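How to Tell Whether a Robot Can Do a Chore Yet (A Home Tester's Walkthrough)

People write to me all the time asking whether they can finally hand the tidying over to a machine, and I always want to say "well, which tidying?" A chore that feels like one thing to you and me is usually a dozen small things to a robot arm. So I've put together the little routine we use at Ruvirport, and you're very welcome to borrow it for your own living room or your own shop floor.

Step 1: Write the chore down smaller than feels sensible

Don't write "get the unit ready." Write "reach the handle, get the fingers in, grip, lift, stop." If the job has a cable in it, give the cable its own line! Hard plastic stays where you left it, but a cord can lie a new way every morning, and plenty of arms that handle a panel nicely will make a mess of a cord.

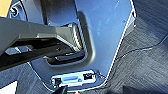
Step 2: Start with one grip

Pick the line on your list where the machine has to touch something in a tight space, and practice only that. Recessed handles and slots are my favorite test, because a person does them without looking and an arm has to get the angle right before it gets anything else right. Go slowly, half speed if your controller allows it, and stop if the fingers rub. 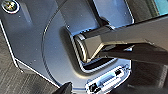 I'd give this step a whole Wednesday if you have one to spare. Our first long run with the Fovia software was 500 tries at a single grip, and I learned more from the dull middle of it than from any demo I've ever sat through. Keep a notebook next to you and write down every miss in plain words (too high, slipped, let go early).

Step 3: Move on to soft things and storage

Now try the closet. Hanging a bag on a hook sounds like the easiest job in the house, and I'm afraid it's one of the harder ones. Fabric sags, straps fold over, and a thin plastic bag can change shape as soon as it's touched.

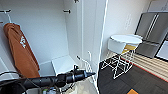
Give the arm one item and one hook to begin with, then add a second item once you're happy. Leave the door wide open, too, as working a door and reaching past it are 2 separate chores and deserve separate lines in your notebook.

Step 4: Decide what "yet" means for you

Go back over your notes and ask whether you'd leave the room while the machine did the job. My own answer today is yes for a few firm, fixed things, and no for most cloth. I'd call that real progress, and I'd still fold my own towels.

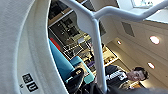 Junaid Abbasi wrote in to say he thinks I'm being too hard on cloth. He would happily let an arm hang up one bag badly every evening, he says, as long as it picks the bag up off the floor first, and he wonders whether my "leave the room" rule is stricter than the one I use for my kids. Fair point, Junaid! I'll add a column for "badly but done" to the notebook page before the next round.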